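4. Oiling the table top

Julberg Hard Oil is for indoor wood table tops. One can of 94 ml is enough for one table of normal size. Please read the full section before you open the can.

4.1 Before you start

1. Take everything away from the surface which can be moved.
2. Sand lightly, always along the grain. Do not press.
3. Remove the dust with a dry cloth.

Note: If the top was lacquered before, the oil can not go in. See section 3.

4.2 Applying the oil

4. Stir the can - do not shake it.
5. Put a small amount on a cotton cloth and spread it thin, along the strips of the wood.
6. Wait up to 3 hours, then wipe off what the wood did not take.

CAUTION: Cloths with oil can start to burn by themselves. Lay them flat outdoors to dry before you throw them away.

7. Look at the top from above in daylight. Pale and honey-colored strips side by side are the natural color of the wood, so please do not try to make them equal with more oil.

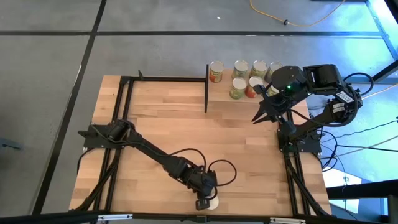

8. Let the top rest one night before you use it.

Close the can well and keep it away from children.

Text: Jolán Sárközi, Graltport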